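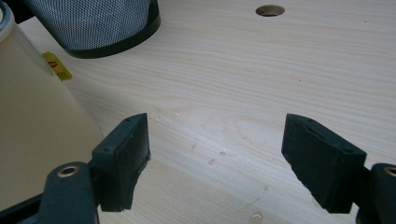

Desk with a hole in it, what goes in the hole

3 min read

gromwell_j
Bought a desk secondhand last month. Pale wood, nice swirly grain, and one round hole going down through the top near the edge. The seller said it was "for cables." I own one cable that lives on that desk and it comes from the other direction. So I have a hole. Pens go down it. A AA battery went down it. Do I plug it, fill it, or learn to love it?

tallow_and_pine
Is the inside of the hole finished or bare? If it's bare and darker than the top, put a little oil or wax in there before you do anything else. Exposed end grain drinks up every spill you ever make. Ask me about my coffee ring.

gromwell_j
Bare, brown, shadowy. How's the coffee ring?

tallow_and_pine
Thriving, thanks.

rima_saliba
Buy a grommet cap. Measure across the hole twice, in both directions, then order. Mine is a Skanesix and it has stayed put through 2 moves. Plastic, dull, does the job. I don't see what else there is to discuss.

benchdog_issa
Please don't put a plastic cap in a nice blond top. It'll look like a bathroom sink. Turn a plug from the same kind of wood, leave it a hair proud, sand it flush. One evening's work.

rima_saliba
One evening if you own a lathe, Issa. He lost a battery down a hole. He does not own a lathe.

gromwell_j
I do not own a lathe.

benchdog_issa
Then a dowel and patience. Don't glue it, though. Wood moves and someday you may want the hole back.

dima_ah
Wondering why everyone assumes it's a cable hole. I had a Mansour bench top with holes just like that and they were for clamps and stops. If yours is a clean round bore with no lip or liner, someone may have been using it as a workbench. Any dents or glue spots?

gromwell_j
One small pale dent and a few whitish scuffs. Otherwise it's suspiciously smooth. Either a very tidy woodworker or a very large sander.

hiba.m
Could we get to the more serious matter of what you keep on this desk? 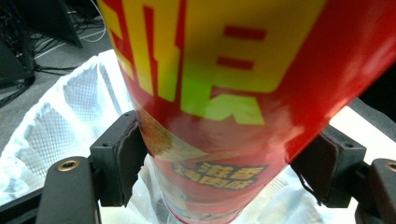 Off topic: the red tube

gromwell_j
Fine. It's a snack tube. Big yellow Chinese characters, red all over, chicken flavor as far as I can make out from the brown banner. I can't read the rest, so I'm trusting the food picture.

hiba.m
Chicken is the correct choice. My cousin swears by cucumber and we have stopped inviting her.

jadnassar
Crumbs + open hole = you now have a crumb chute. Stick a jar underneath and call it storage.

rima_saliba
Or, and I say this with love, a cap.

benchdog_issa
Stand the tube over the hole when you're not eating from it. Free plug, no plastic grommet, everyone's happy.

rima_saliba
A snack tube is not a finish, Issa.

tallow_and_pine
Oil the hole first. I will keep saying it.

gromwell_j
Update, 16 December 2020: waxed the inside, ordered the cap, told Issa I was considering the dowel. Battery still missing. If anyone has fished one out of a desk leg, I'm listening.

jadnassar
Magnet on a string.

Contact the moderators | Posts belong to whoever typed them | Back to top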